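What to buy before you buy the robot

Pramico had money for one robot arm this year and spent none of it on an arm. The small automation firm put the first part of its budget into hand-held grippers, plain tables and a stock of household things to pick up.

A person holds the gripper and does the job by hand, and the recordings go towards training the arm that comes later. Mokgethi, which supplies the grippers, charges by the pair. Jatness sells the foam padding for the fingers in packs of 100, and it should be budgeted as a consumable. Pramico ordered 2 packs and wishes it had ordered more.
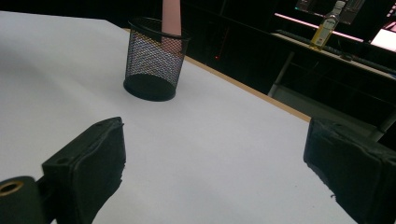 Padded gripper fingers and a mesh pencil cup on the worktable. Foam wears at the edges first.

The objects are the cheap part — £259 covered the whole first list, pencil cups and hairbrushes included. Storage was the line everyone had left out. A working Friday fills more disk than the plan allowed for a week, and the second order went on drives.

Desks matter too. Whoever checks the recordings needs a screen close to the table, and moving the furniture later means running the cables again.

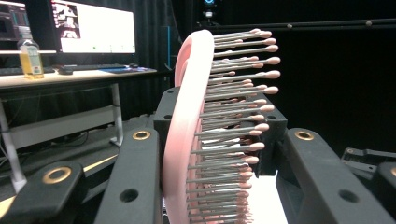
A paddle hairbrush held upright between the fingers, with the checking desk behind.

The arm itself is pencilled in for April. Pramico has asked Gisell for a quote on a lease, with a purchase option once the team has 200 hours of usable recordings. Delivery, mounting and a service visit are all priced separately, so the figure on the first page of the quote is only a start.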